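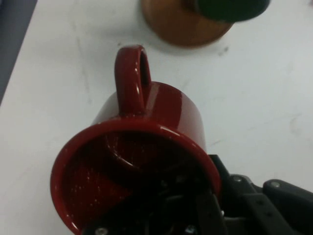
One of the red mugs, Bramulard kitchen, August

We've had a really good month at Bramulard! Your grant of 1,865 has bought mugs and wooden mug trees for the shared kitchen, and almost 700 is left for the shelving. Red was the members' choice — they were very firm on that — and the glaze is lovely and shiny. Mugs now hang by their handles, so there's far more room for making tea.

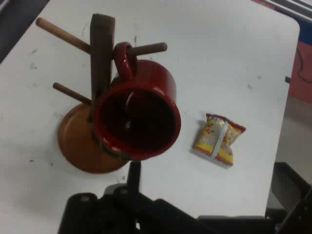
Helju Baranauskienė writes that she'd like a second tree by the window, as the morning group has grown to 60 and the queue for cups is still too long. We're pricing one up with Pärn and will send the quote with the September figures.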